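Informe de avance, segundo periodo. Prevención de incendios en naves de residuos, polígono de Tolside
Para: Oi-ling Chang, seguimiento de subvenciones, Fundación Voltidar
19 de agosto de 2026 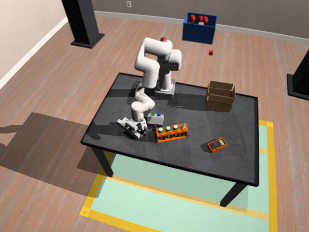 Brazo blanco sobre mesa gris, con la caja de botones verde y azul. Imagen generada por ordenador.

Oi-ling, te mando esto antes del cierre, va sin maquetar. Los anexos económicos salen aparte en cuanto los firme gerencia.

Resumen rápido

Vamos bien en formación y en el plan de accesos. Retraso en la red de hidrantes. El convenio con Plultine, firmado. La campaña de baterías en marcha desde enero, con mejores resultados de los que poníamos en la solicitud, aunque hay matices (ver más adelante). Presupuesto: dentro de lo previsto, salvo la partida de obra civil, que nos va a obligar a pedir una modificación.

1. Accesos y cortes de calle

Terminado el plano nuevo. El anterior tenía mal puesta la entrada trasera de la planta de papel y daba por buena una calle que lleva años con bolardos fijos. Los bomberos del parque comarcal lo han recorrido con nosotros, con la autoescala, y el giro de la rotonda norte entra justo. Muy justo. Han pedido retirar el estacionamiento en batería del lado de las naves. El ayuntamiento lo ve bien pero no ha publicado nada todavía.

Puntos de corte acordados con la policía local: 3. El de la carretera vieja sigue en discusión por el autobús escolar. Propuesta nuestra: desviar por la cooperativa. Pendiente de respuesta.

2. Agua

Lo peor del periodo. El ensayo de caudal dio mal en el ramal sur, que es precisamente el de las naves con más carga de fuego. La compañía de aguas dice que la tubería no da más y que la sustitución no la tiene programada. Hemos pedido reunión, nos la han movido dos veces.

Mientras tanto, alternativa: depósito enterrado de 500 metros cúbicos en la parcela municipal junto a la báscula. Hay informe geotécnico, favorable. Falta la licencia y falta dinero, porque en la solicitud habíamos puesto solo conexiones y arquetas. De ahí la modificación. No pedimos aumentar la ayuda, solo pasar el sobrante de cartelería y asistencia técnica a obra. La diferencia la pondría la asociación de empresas, acuerdo verbal de momento. Te paso el acta cuando exista.

Ojo con los plazos: si la licencia no sale en otoño, el depósito no estará para el verano que viene. Prefiero decirlo ahora.

3. Almacenamiento en las plantas

Visitadas todas las empresas adheridas. Situación muy desigual. La planta de Yen ha separado las pilas de voluminosos, ha dejado pasillo y tiene cámara térmica con aviso al móvil del encargado. Otras siguen apilando contra la fachada, y en una el material llegaba a tapar la salida de emergencia (se avisó en el momento, lo retiraron, se volverá sin avisar).

Lo que más se repite en las fichas:
- alturas de pila por encima de lo autorizado, sobre todo después de festivos
- extintores con la revisión pasada
- no hay nadie asignado de noche, o hay alguien pero no tiene llaves del cuadro
- maquinaria aparcada dentro, pegada al material

Sobre lo último hay resistencia. Sacar la pala cada tarde les cuesta un rato y temen el robo de gasoil. Hemos propuesto una zona vallada común. Les gusta la idea, pagarla menos.

4. Campaña de baterías

Se han repartido 2000 bolsas de recogida en comercios y colegios del municipio. Mensaje sencillo: ni pilas ni móviles ni cigarrillos electrónicos al contenedor. El triaje de Plultine ha notado más baterías entregadas aparte. El matiz: ellos cambiaron la forma de registrar a mitad de campaña, así que la comparación con el periodo anterior no vale del todo. No la uséis en la memoria pública, por favor, hasta que nos pasen los datos corregidos.

Los conatos en cabina de triaje siguen ocurriendo. Pequeños, apagados por el propio personal. Antes no se apuntaban; ahora sí, y por eso en las tablas va a parecer que suben.

5. Formación y simulacro

Hechos los 2 cursos previstos, turno de mañana y turno de noche. El de noche costó llenarlo, hubo que cambiar la hora. Buena valoración en las encuestas, queja general de que la parte práctica se hace corta. Para el próximo hemos pedido el patio de prácticas del parque.

El simulacro conjunto se hizo con humo frío en una nave cedida. Fallos que salieron: la sirena no se oye en las oficinas del fondo, el punto de encuentro quedaba a favor del viento, y la lista de personal de turno estaba en un ordenador dentro del edifico evacuado. Esto último ya está corregido, copia en papel en la garita. La sirena va en el presupuesto del próximo periodo.

6. Vecinos

Reunión en el centro cívico, bastante asistencia. Preocupa el humo más que otra cosa. Piden saber cuándo cerrar ventanas y quién avisa. Hoy por hoy avisa quien puede, cada uno por su grupo de mensajes. Estamos redactando un protocolo de aviso con protección civil, hay borrador, faltan los textos en versión lectura fácil.

7. Lo que necesitamos de vosotros

- Respuesta a la modificación de partidas antes de que el ayuntamiento cierre su presupuesto.
- Confirmar si el depósito cuenta como inversión o como equipamiento. Según la respuesta cambia el modelo de justificacion.
- Si podéis, una carta de apoyo para la compañía de aguas. Ayudaría.

Siguiente informe en enero. Las fichas de visita las tenéis en la carpeta compartida, sin nombres de empresa salvo las que han dado permiso.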